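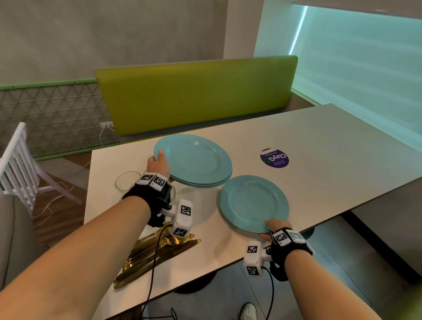

Purpose of the Visit

The Equipment Planning Office of the Felness dining service visited the Tirkach demonstration site in March, at the invitation of its manager, Lucienne Lebrun. The visit was arranged to help the office decide whether funds should be set aside in the coming budget for automated table clearing and dish sorting. Halima Makokha attended for the dining service, together with two members of the kitchen staff.

Tirkach does not sell equipment. It records people doing ordinary table work and supplies the recordings to companies that build robot arms, among them Nisorar and Bhatia, whose price lists were given to us before we traveled.

What Was Seen

The morning was spent on table work. The person at the table wore a strap on each wrist carrying white modules printed with square black-and-white markers, with a cable running down from each. The table was white, and the items were teal dinner plates, a clear glass plate and gold-colored cutlery. A stack of three plates was handled with the left hand while a single plate was held in the right.

Ms. Lebrun explained that the markers allow the position of each wrist to be followed closely, and that the handling of stacked plates takes up a large share of the recording schedule. Our kitchen staff remarked on the grip used for the stack, with the thumb on the top plate and the fingers under the rim. It is the same grip taught to new employees at Felness. They asked whether an arm could manage it with our own plates, which are heavier and have a narrower rim. Ms. Lebrun could not say, and advised us to send samples to both suppliers.

Clear glass was raised as a separate matter. She advised that any buyer should ask for test results on glass items specifically and should not accept a general figure for tableware. The same applies to cutlery lying in a pile, where pieces overlap and shiny blades reflect the room lighting.

Costs and Space

The Nisorar unit is offered on a monthly lease only. The Bhatia unit may be bought or leased. Neither price includes the work of fitting the arm to a particular room, and Ms. Lebrun suggested that this be carried as its own line in the budget. The office had not planned for it.

The Felness main dining room seats 389 and the annex seats 161. Both suppliers recommend starting with one room. The annex is the better choice in the view of this office, as its tables are all of one height and the return counter already has power on both sides. The main room would require new outlets and the removal of a fixed bench.

We also asked about spare parts. Bhatia keeps grippers in stock. Nisorar ships them on order, and the delivery time was not stated in the papers we were given. A written answer has been requested.

A trial load of nearly 500 plates per meal was discussed, which corresponds to a busy lunch with both rooms open. For the annex alone the load would be much lower, and the suppliers should be asked to quote on that basis.

Points for the Budget Request

The office recommends that no purchase be entered for the coming year. A lease of 2 months in the annex, with one supplier, should be priced and submitted with the regular request. The request should show the following lines separately:

Lease of the unit
Fitting and setup in the annex
Staff training hours
Replacement grippers
Breakage allowance for plates and glass
Electrical inspection

Samples of our dinner plates, glassware and flatware are to be sent to both suppliers before quotations are requested - one full place setting of each pattern in use, including the older pattern still found in the annex. Ms. Makokha will arrange the shipment and keep the replies on file at the planning office, where staff may read them on any Tuesday.

The office thanks Ms. Lebrun and the Tirkach staff for their time.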